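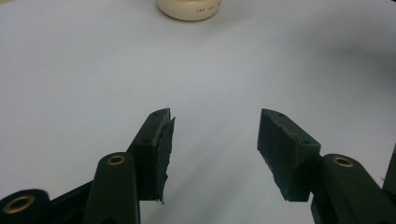 Ceramic transfer printing is the decoration of glazed or unglazed pottery with a design that is first printed on a carrier sheet and then moved to the surface of the ware. The finished sheet is called a transfer or decal. The method is used for borders, badges, makers' marks and lettering, and it allows fine detail to be repeated across a large run. Lettering is the most demanding of these uses. A short line of small dark letters set around the side of a round cream-coloured container can be read only in part from any one position, as the remainder is carried out of view by the curve. Designers of wrapped text therefore work to a reading width, the part of the circumference that can be seen square-on, and place the main word inside it.

Carrier and film

Most modern transfers are of the water-slide type. The sheet has a backing paper coated with a water-soluble gum, a layer of ceramic colour, and a clear covercoat of organic resin. When the sheet is soaked, the gum softens and the covercoat, with the colour held beneath it, slides free of the paper. It is laid on the ware and the water is pressed out with a rubber blade or a damp sponge. Traces of gum left under the film can cause blistering in the kiln.

Older work used thin tissue printed from an engraved copper plate. The tissue was rubbed face down on biscuit ware, then washed off, leaving the colour behind. Joins in the pattern are often visible on such pieces, most commonly near the handle.

Colour

Ceramic colours are metal oxides or prepared stains mixed with a low-melting glass known as a flux. Iron compounds give browns and brick reds. Cobalt gives blue, and blacks are usually blends. A brown printed over a cream glaze tends to look warmer than the same brown over white, and proofs are best made on the glaze intended for production. The Lendley pattern system, used by several small decorators, divides stock colours into 7 groups according to flux content. Colours from different groups are not normally printed on the same sheet.

Screen printing deposits a thick layer and gives strong solid areas. Digital printing with ceramic toner deposits less colour and is preferred for short runs, at some cost in depth. Very small type may fill in when screen printed, especially in the closed parts of letters such as a, e and g.

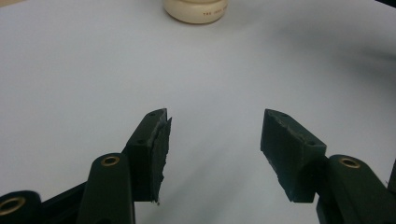
Why does printed lettering sometimes wear off in a dishwasher?
The usual cause is on-glaze colour that was fired too low, leaving the flux only partly melted and open to attack by alkaline detergent.

Firing

Three positions are recognised. Under-glaze transfers are applied before glazing and are covered by the glaze, which gives the best protection and the smallest range of colours. In-glaze transfers are applied to glazed ware and fired high enough for the colour to sink into the softened surface. On-glaze transfers are fired at a lower temperature and stay on top, where they can often be felt with a fingertip.

During the early part of any transfer firing the covercoat burns away. The kiln is vented at this stage and the rise in temperature is kept slow. If the resin is heated too fast it may lift and tear the design, leaving small gaps with curled edges. In a trial reported by the Irby works, 57 pieces were fired with the vent closed and 26 of them showed faults of this kind.

Application to curved ware

A cylinder can take a flat transfer without distortion.

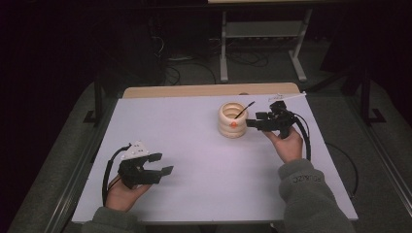

A tapered or rounded form cannot, and the artwork must be drawn on an arc so that the baseline appears level once the sheet is wrapped. The Upadhyay template, a printed card with a range of arcs, is held against the ware to find the nearest match. Where the side curves in both directions, the film is warmed so that it stretches slightly, or the design is divided into smaller pieces.

Rubber pad printing is an alternative for deeply curved shapes. The Bromo pad press, a bench model, can print up to 3 colours in one cycle and needs no carrier sheet.

Szu-yu Tam
March 30, 2024
26 shares | 7 comments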